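How to Budget for a Surgical Robotics Practice Bench

If you've been handed the job of pricing up a robotic suturing bench for a teaching lab, pull up a chair, because I've done it twice now and made most of the mistakes on your behalf. The robot itself is the easy bit to cost (somebody sends you a quote and you go a bit pale). It's all the small stuff that sneaks up on you, so let's go through it in the order I'd do it today.

Step 1. Write down what people will practise

Before you ring a single supplier, write one page on the tasks your learners will do in the first year. Ours said knot tying, running sutures and needle handling, and that was plenty. Hjalti Vestergaard, who looks after our lab timetable, then put bench hours beside each task, and suddenly we had something we could multiply.

Step 2. Get the instrument quote split out

Ask for the arms, the console and the instruments as separate lines. Our first quote from Jalleo rolled the lot into one figure, and it took a fair few emails to find out that the needle drivers were licensed for 20 sessions apiece. Find out how a session is counted, too. With some suppliers it's every time the instrument is attached, so a learner who swaps tools back and forth all afternoon can chew through your allowance before the tea's gone cold!

Step 3. Cost the consumables properly

Pads and thread look like pocket change next to everything else, and they'll be the line you top up most often. Start from bench hours, work out how many closures a learner gets through in an hour, and then be generous, as beginners use far more thread than you'd ever think. We came to $2,102 for the first year with Ostapchuk, pads, suture and simulated blood included, and I wish I'd asked for a bit more.

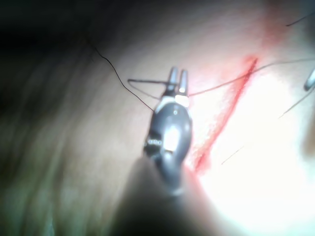 Do the practice pads need to come from the same company as the robot?

Generic suturing pads are fine for most training, provided they fit your tray and can be held down firmly. Buy a small pack first and let your instructors have a go before you commit to a carton.

Step 4. Plan for service and downtime

Set aside about 5 per cent of the purchase price each year for calibration and odds and ends, on top of any service contract. Read the contract for response times while you're at it. Zikwood offered us a cheaper plan that covered parts but left out the technician's travel, and if you're a good drive from the nearest capital city, as we are, that matters quite a lot.

Step 5. Check the room

Measure the doorways, the lift and the bench height. Ask your electrician whether you need a dedicated circuit, and get the answer in writing. Demyd Maksymiv from our facilities team also had us price lockable storage for the instruments, and I'd left that off both times.

Step 6. Put the request together

I use a plain spreadsheet with two tabs, one for one-off purchases and one for yearly costs. Keep the quotes attached and note when each one lapses. Our Sternano console quote ran out while the request was still sitting in somebody's inbox, and the new one wasn't any kinder. If your budget round closes in November, start ringing suppliers in winter and ask them to hold their prices until the round is settled.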